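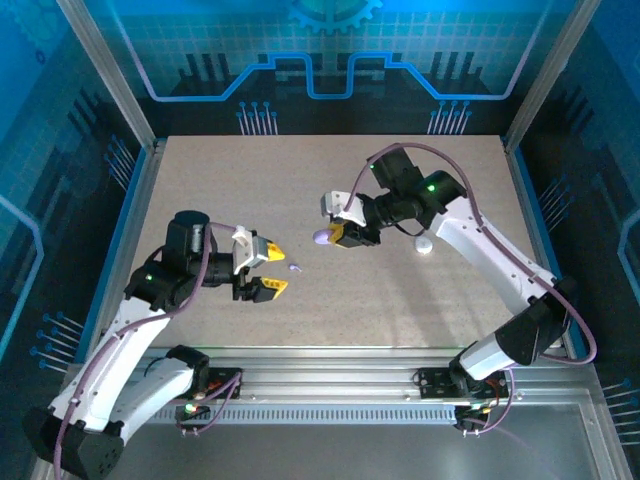 ## Re: Laminate or solid surface for the shop counter?

On the countertops list, a member wrote:

> We are redoing the front counter in a small fabric shop. The old one is painted board and it is worn through where people slide bolts across it. I have a quote from Mottram for laminate and one from Konima for solid surface. The Konima price is 200 dollars more per section and we need 4 sections. Is the extra money worth it? Also, does a speckled color hide wear, or does it just look busy? My partner wants plain white.

I put in a counter like yours at a yarn and notions store, so I can tell you what I know from that job. It had the same kind of traffic, with scissors, pins and rotary cutters on it all day.

On color, I would go with a beige or light gray with a fine speckle. Plain white shows every pencil mark and every bit of dye that comes off dark denim. A very dark top shows lint, and you will have lint. The fine speckle doesn't look busy once it is in a big piece. The little sample squares make it look stronger than it is, so ask for a bigger offcut and leave it on the old counter for a few days.

On material, the main thing is the front edge. That is where the bolts drag, and that is where our laminate failed. The top itself was fine after years of use, but the edge strip lifted in two places and then caught on knits. Glue held for a while, then let go again. If you stay with Mottram, ask what a metal edge would add. It costs less than moving up to solid surface and it takes knocks well. Get the screw heads set flush or they will snag too.

Solid surface can be sanded when it gets scratched – that is the real reason to pay for it. You need to be willing to do the sanding. I used a Prudex pad and a slow circular motion, and it took me most of an evening for one section. The patch was a bit duller than the rest until I went over the whole top.

A few other things to check on both quotes:

- Does the price include taking out the old counter? Ours didn't.
- Who pays if the wall is out of square? Measure at the back and the front.
- Where do the seams fall? Keep them away from the cutting area.
- If you want a yardstick set into the top, tell them before they cut.

For the base cabinets we used Brakia, item 734 in the catalog I had, with 20 inch drawers. They are deep enough for pattern envelopes in two rows. The runners needed adjusting in the first month and have been fine since.

If it were my money I would take the laminate with the metal edge, and put what is left toward better lighting over the cutting area. Post back with what you decide – I have to do a second counter in December and would like to hear how the quotes compare.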